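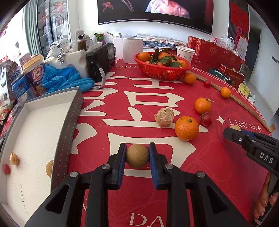
Fruit on the red table: a big glossy mandarin, a physalis still in its papery husk, and a round brown fruit that looks like a longan.

The Red Table, October
Photos and notes by Tamás Fülöp

Welcome to the fruit page! If you've followed the Jarnbridge table gallery for a while you already know how it works: whatever is small, ripe and good-looking in the shops goes on the table, we sort it, we take a picture, and then we eat it. October is my favorite month for this by a mile. The first mandarins are in, the last of the little tomatoes are hanging on, and the physalis shows up in those wonderful crinkly wrappers that I can never leave alone.

The notes run longer than usual this month, with a bit on each thing. Scroll back up as often as you like, I certainly have.

The tablecloth
It's red, it's shiny, it has huge cream-colored Chinese characters on it and it says I LOVE YOU between two little sparkles. I adore it. Ferenc Mészáros found it on the clearance shelf at Kovács, the housewares shop down the hill, and brought it over rolled up under his arm like a rug. We had a perfectly nice gray linen cloth before that. It has not been out of the drawer since. Orange fruit on gray linen looks fine, but orange fruit on that red just glows, and a sticky cloth wipes clean in two seconds, which matters a lot once the peeling starts.

The mandarins
Look at the big one with its small green stem! I always hunt for a bit of stem on a mandarin. If it's still green I'm happy, and if there's a leaf attached I'm thrilled (leaves were in short supply this time). There are more of them farther back, and one has a thin pale stem sticking out to the side that I find very charming for some reason.

These came from a mixed crate, so the sizes are all over the place. The small ones are usually sweeter in my experience, and the big ones are easier to peel and better for sharing. Keep them somewhere cool with air moving around them and check the bottom layer every couple of days. One soft mandarin can spoil its neighbors fast.

The physalis
Also sold as ground cherry, golden berry or Cape gooseberry, depending on who is writing the sign. The husk is beige and crumpled and feels like tissue paper that has been through the wash. Leave it on until you're ready to eat. Inside there's a berry with a slightly sticky skin, so give it a quick rinse, and then you get that taste that's part pineapple, part tomato and a little bit sour. Kids either go wild for them or spit them straight out.

My own favorite way to serve them is with the husk folded back like a collar, so you can hold it by the paper and dip the berry in melted dark chocolate. Put them on a plate in the fridge until the chocolate sets. They never last long here.

The little tomatoes
Yes, tomatoes are at the fruit table, and yes, we get mail about it every year! The dark red one next to the mandarins, with its dried calyx still on, is the kind I like best for this: small enough for one bite and deep in color. They're cousins of the physalis (same family), so I like seeing the two side by side. Never in the fridge, please. A bowl on the counter, out of the sun, stem side down.

If you have a handful that has gone a little wrinkly, roast them with oil and salt at a low heat until they slump, and spread them on toast while they're warm. Ferenc adds a squeeze of mandarin over the top. I made fun of him for it and now I do it too.

The round brown ones
Longans, if I'm reading them right from the picture, and longans were certainly on the shopping list. They don't look like much next to all that orange, and that's part of the fun. You crack the thin shell with a thumbnail, it pops off in pieces, and there's a clear, juicy fruit inside with a shiny dark seed. The flavor is like a lychee with a bit of honey in it. Don't eat the seed. Do have a bowl ready for the shells, or you'll be finding them under the table for a week.

Buy them on the branch if you can. Loose ones dry out quicker, and a shell that has cracked open in the bag should be eaten the same day or tossed.

The sorting tray
Just an open cardboard tray with low sides, and I couldn't do without it. There's a physalis, a small red tomato and a brown fruit over in it. Low sides mean you can see everything and nothing rolls onto the floor, and tomatoes do love to roll. I save every shallow box that comes into the house. When one gets stained it goes in the recycling and the next one takes its place.

The basket and the radio
Both are on the table as usual. The basket is where the fruit goes once we're done, and the radio is there because sorting without music is a chore. We have it tuned to the afternoon program, which plays a lot of old dance tunes around four o'clock, and I can tell you that fruit gets sorted faster to a polka.

The back scratcher
Follow the right-hand rim of the table and you'll come to the tip of it, a little carved hand. It's long, it's slender, and it's the best tool in the house for getting back a tomato that has gone behind the sofa. I suppose it's good for backs, too.

Try it at home
You don't need much. Eight pieces of fruit are plenty for a first table, as long as they aren't all the same kind. Go for different skins: something glossy, something papery, something dull and brown. Pick the brightest cloth you own. Set things down a little untidily and let a few of them touch.

A big thank you to everyone who stopped by last month. The gallery had 1,371 visits, a record for us, and I read all the notes in the guest book, including the very long and very good one about quinces. Quinces are next! Ferenc has a neighbor with a tree, and if the weather holds we should have a basketful to show you, still with the fuzz on.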